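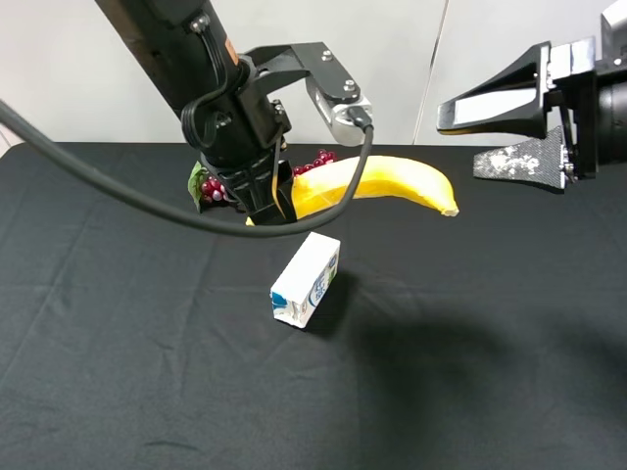
Grinham Peace and Disarmament Group
Notes from Friday's meeting, typed up by me as usual, so shout if I've got anything wrong!

We were 13 this time and kicked off at 7.30. Last month's notes were agreed once I'd fixed my spelling of Memileck (sorry, again).

Landmine treaty letter
The petition asking our MP to press for full funding of the clearance work now stands at 1131 names. I'd have been happy with half that! We agreed to close it at the end of January and hand it in at the constituency office. I'm ringing them about a time.

Talk on export licences
The speaker from the Hayashi Trust can do the spring after all. Long chat about whether to charge on the door. I was against, most people weren't, so it's £4, free for under-18s.
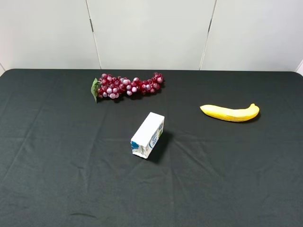 Grapes and a carton on the covered table.

Twinning with Udomon
Their group has asked us to sign a joint statement on nuclear testing. We liked nearly all of it, but the second paragraph reads as if we speak for the whole town, and we don't. I'll send back a softer wording and copy everyone in.

Any other business
The banner needs new poles. Leaflets for the market stall are at mine, 4 boxes of them, please come and take some away.

Finished at 9.10. Next one same place, same time.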